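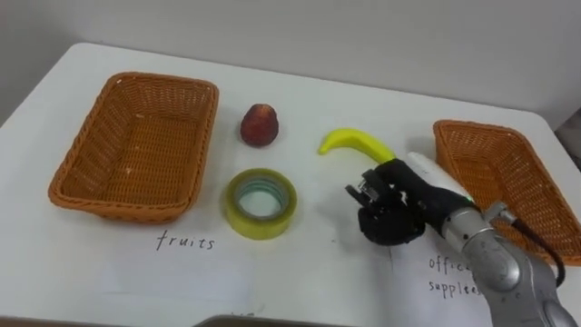 Kitchen table, both baskets empty, labels down

Forum > Home and Storage > Sorting and Tidying

Baskets for the shared table, are labels worth it?

clodagh_c
Posted 7 Apr 2019
We have one white table that does for the kitchen and for paperwork, and everything ends up in a heap on it. I've put out two matching woven plastic baskets, one for fruit and one for office supplies. The labels are just black marker on white paper under each basket. The red fruit and the packing tape are still to be put away.
Two questions. Is woven plastic all right for fruit, or should I line it? And would you keep the two baskets on the same table at all?

Segundo A
Woven plastic is fine. I've had one from Drolldale for years and it gets rinsed in the sink when something goes soft at the bottom. No liner. A liner only hides the bad one until it has stuck.

matic_shelf
I would line it. A folded tea towel stops pears marking and you can put it in the wash. Crumbs and bits get into that sort of weave and a rinse doesn't shift them.

Segundo A
A brush does.

fidelina77
Different baskets would help more than labels. Yours are the same colour and the same pattern, so people will look at the shape and drop things in whichever is nearer. We had two the same in our hall and there were batteries in with the satsumas by July.

clodagh_c
They came as a pair, so I'd like to use them both. The words are large enough to read from a chair.

fidelina77
Fair enough, but paper on a table where people eat won't last. Tie a tag to the rim.

kevin_carh
Agree with the tag. Also "office supplies" is too wide. Tape, pens, stapler, post, chargers — it will be full in a week. I'd write "tape and pens" and send the post somewhere else.

Socorro
I disagree with that one. A wide label is easier for everyone else in the house. If you make it narrow, the things that don't fit go back on the table. Keep the packing tape flat at the bottom with the small things on top.

matic_shelf
Is that red one a pear? I can't tell from the photo. If it's a pear, don't leave it under a pile of apples.

clodagh_c
Pear, and it's going in on its own for now. I'll try a tea towel in the fruit basket and put tags on the rims when I've bought some string. Office supplies stays as it is until it overflows.

kevin_carh
Put the fruit one at the end nearest the sink.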